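Drindbridge in December: an afternoon with the Rewi people

I got to Drindbridge just before two with wet shoes and far too many questions, and came away with even more of the questions. What a good afternoon, though!

The open day is run by the team behind Rewi, the software that turns demonstrations by hand into something a robot arm can follow. You sign in, you get a sticker, and then you're more or less let loose. I went straight for the planning corner (of course I did) where Heidrun Hubmann had a replay going on a big monitor, with the path of the gripper drawn as a long wobbly ribbon.

What I hadn't understood before is how much work goes on between the recording and the training. Their tool, Bakero, takes each take and lines up the camera picture with the opening and closing of the fingers. If the two are out by even 3 video frames, the policy learns to close on thin air. She showed us one like that, and the simulated arm snapped shut in front of a sock with great confidence, over and over. Lovely to see a mistake that clearly!

Soft things are the hard part. A box has corners the perception code can hang on to, but cloth has a new shape every time you touch it, so they now plan from the pinch point outwards and don't try to model the whole garment. The set they were showing had 136 takes, all done on the floor among ordinary household stuff.

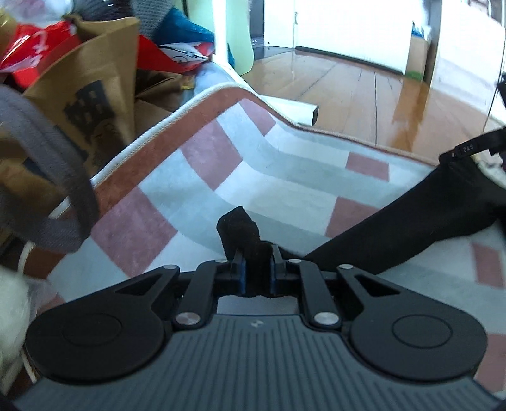
Po-yen Hsieh wasn't convinced that the pinch point is enough, and said so: once a fold hides the fingertips from the camera, the planner is guessing, and he would sooner have it stop and look again than carry on with a guess. Heidrun agreed about the stopping. She was less sure about the looking again, as every second look costs time and the cloth may have sagged by then. They went back and forth on it for ages and I could have listened to another hour.

After tea we had a go with Destus, the labelling tool. You scrub through a take and mark where the grasp starts and where it ends. I did 4 and got 2 of them wrong by marking the first touch instead of the moment the fingers stop closing. The tool flags it in orange and lets you drag the marker along, and it's oddly addictive.

The next release of Bakero should let you compare two planners side by side on the same take. I've put my name down to try it.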